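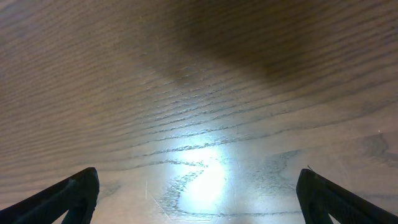
Hideaki Kikuchi wrote to ask whether the Garna finish stands up to daily use, and whether it is worth the extra over the plain oiled top. He has read the maker's leaflet and found it thin on cleaning.

The short reply is yes to the first and probably not to the second. The longer one follows.

## Garna table top, six months on

Bought from Girnus in September, delivered flat with the legs boxed separately. Assembly took 145 minutes, most of it spent on 2 inserts that had been set slightly out of square. The top itself was level across both diagonals.

The grain is open. The finish follows the pores and does not fill them, so flour, pencil dust and dried glue settle in the lines. A dry brush along the grain lifts most of it. Wiping across the grain pushes it further in.

For cleaning I have settled on the Tuvoreck cloth, used damp and wrung hard. Paper towel sheds on this surface and microfibre catches.

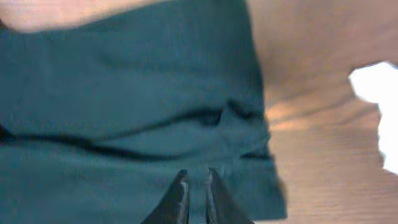 The cloth is smooth and holds enough water for the whole top in one pass. It should be folded into quarters and turned after each strip. Used unfolded it bunches under the hand and the pressure becomes uneven, which leaves streaks once the top has dried. It washes at 60 and has not frayed.

### Wear
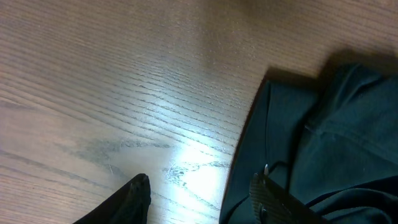
Resistance to marking is the weak point. Heat has caused no trouble with a mat in place, and cold spills wiped up within the hour leave nothing. Rubbed marks are another matter. The long band of dark grey scuffing and the small blotches along the grain are typical of what I get, and the sheen makes them plainer under a lamp. Soap does not shift them. The Yoshida paste took out the faintest - two coats, left overnight - but dulled the patch slightly.

### Verdict

- Flatness: very good
- Ease of cleaning: fair, brush required
- Scuff resistance: poor
- Cloth: recommended, bought separately

Anyone who works on the table should take the oiled version and re-oil it twice a year.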